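# Showing a shirt fold with hand-held grippers

Notes on recording cloth-handling demonstrations at home or in a small workshop. They assume a pair of hand-held grippers, each with its own camera, plus a head camera. The Tasari pair and the Kunusix pair handle the same way. The Vastton pair has a stiffer trigger, so allow for a slower release.

## Surface

- Use a bed or a padded table at hip height. Hard tops make the fingertips skid under thin fabric.
- Fit the sheet tight at the corners. Wrinkles are acceptable. A loose sheet is not: the jaws pick it up along with the hem.
- Choose a sheet that differs from the garment in color. Blue on green is workable. White on white gives poor edges in the recording.
- Leave marks on the wall where they are. The position tracking uses them, and a completely blank wall is the most common reason for drift.

## Before the first take

1. Charge both grippers and check the indicator lights.
2. Wipe the lenses with a dry cloth.
3. Open and close each jaw fully, three times, to set the range. Repeat this after every battery change.
4. Set the head strap so that both hands stay in view with the elbows bent. If the jaws leave the bottom of the view when you look straight ahead, tilt the camera down one notch.
5. Record two seconds of stillness with the jaws open. The trimming script looks for it.

## Handling

Approach the cloth from the side with the jaws open. Close on a double thickness where possible: a shoulder seam, a hem, the root of a sleeve. A single layer of jersey slips under its own weight once lifted.

Lift both corners together. If one hand leads, the cloth swings and the next few frames are of little use. Hold the top edge close to level, pause for one count, then lower the bottom hem first and let the rest follow.
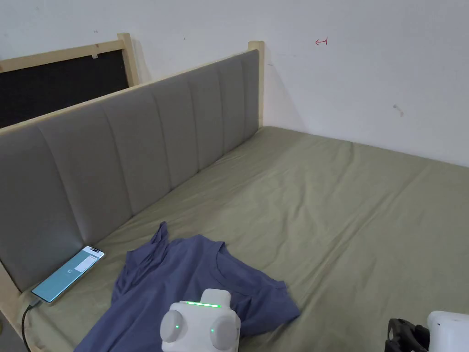
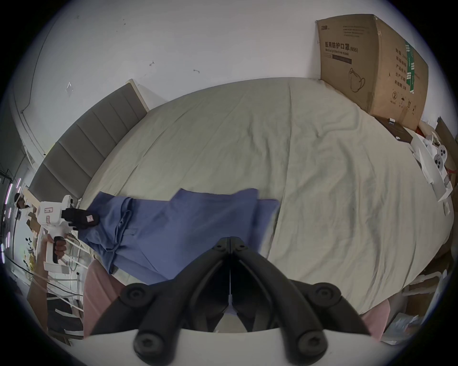
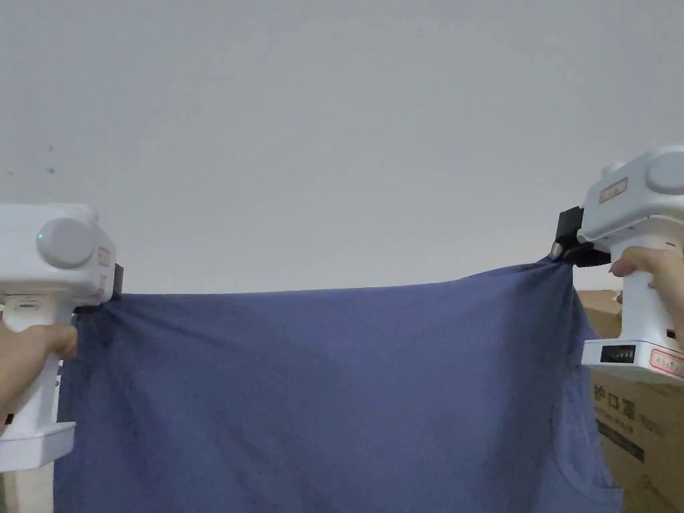 Marlina Teoh

## Pace

Work at about half your normal folding speed. Quick wrist flicks are natural with bare hands and do not transfer to a robot arm. Keep the wrists within the range the arm can reach. For the arm we train on, this rules out turning the palm fully upward.

Do not regrip in the air. Set the cloth down, open, move, close. Each regrip should be a separate, visible step.

If you drop a corner, carry on and pick it up again. Recoveries are useful and should stay in the set. Discard a take only if a hand blocks the head camera for more than a second or the tracking is lost.

## How many takes

The first short-sleeve set had 239 takes, all started from the same flat layout. The trained policy folded well from that layout and poorly from any other. The second set had 480, with the shirt dropped from waist height before each take. Of these, 364 passed the tracking check. Results from a crumpled start were clearly better.

Suggested order for a new garment:

- Record almost 100 takes from a dropped start before training anything.
- Train, run, and write down which starting layouts fail.
- Record more of those layouts only.

Change the garment size partway through. Rotate the starting position by a quarter turn every ten takes. Turn the shirt inside out now and then if the finished robot is expected to sort that out.

## Remote control instead

The Furtună remote station puts the operator in a chair with two handles and drives the arm directly. Every motion it records is one the arm can make, which removes the wrist problem. It is slower, and there is little sense of how hard the jaws are pulling. Use it for drawers, lids and switches. For cloth, hand-held grippers give more takes per hour and fewer stretched collars.

## Wear and cleaning

Lint collects behind the finger linkages. Brush it out after each session with a dry paintbrush; no oil, as it marks the fabric. Check the fingertip pads for glazing. A glazed pad can be restored once or twice with fine sandpaper, then replace it. Replace both sides together or the grip will pull to one side.

Store the grippers with the jaws open.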